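Starkside, linen room and folding bench. Periodic inspection, 23rd September.

Scope: work surface, shelving, folded stock, floor and exits. Items are marked OK, ACTION or N/A. Comments follow the item where needed. Previous sheet held in the Cumport office.

## 1. Access and floor

- [x] Door opens fully, closer holds. **OK**
- [x] Floor clear between bench and shelving. **OK**
- [ ] Mat edges flat. **ACTION**
 Corner nearest the sink lifts when stepped on. Tape is not an acceptable fix. Replace the mat.
- [x] Light switch plate secure. **OK**

## 2. Folding bench

- [x] Bench stable under load, no rocking. **OK**
- [x] Fixings tight. **OK**
 Two bolts at the rear left were a quarter turn loose and were tightened during the inspection.
- [x] Top free of splinters. **OK**
 Checked by hand in both directions of the grain, then with a scrap of terry. No loops caught.
- [x] Knots sound. **OK**
 Knots were pressed at the center and around the rim. No movement. Softwood tops can shrink back from a knot as the room dries out in winter, leaving a raised lip that pulls loops on toweling. Check again at the first inspection after the heating goes on.
- [ ] Surface finish intact. **ACTION**
 Water dropped on the front edge soaked in within a minute. Sand lightly and refinish with the Fletport clear oil already in stock. Keep linen off the bench until the oil has fully cured.

The bench top is used for folded towels only. Wet items go to the rack, and cleaning products stay on the lower shelf by the sink.

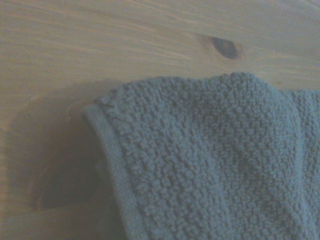
*Item 2, bench top: knot in the wood next to a folded blue-gray terry towel.*

Knots are to be left unfilled unless they move. Filler used on the old bench broke up and left grit in the linen.

## 3. Folded stock

- [x] Towels dry before folding. **OK**
 Sample taken from the middle of each stack, felt at the inside fold.
- [x] Stack height below the shelf mark. **OK**
 Shelf clearance is 356 mm. Tallest stack measured 238 mm.
- [ ] Older stock to the front. **ACTION**
 Bath towels are in order. Hand towels are reversed on the upper shelf and need to be turned around.
- [x] No pulled loops or open hems in sample. **OK**
- [x] No odor on opening the cupboard. **OK**

## 4. Shelving

- [x] Brackets fixed to wall, no play. **OK**
- [x] Trình shelf liners flat and clean. **OK**
- [ ] Load labels legible. **ACTION**
 Lower label has faded. Print again in the larger size.
- [x] Nothing stored above head height. **OK**

## 5. Actions carried forward

| Item | Action | Due |
|---|---|---|
| 1 | Replace mat | Before next laundry delivery |
| 2 | Sand and oil bench top | End of September |
| 3 | Reorder hand towels | Same day |
| 4 | Replace load label | End of September |

Bench may stay in use for dry folding until the oiling is scheduled. Wipe with a dry cloth only.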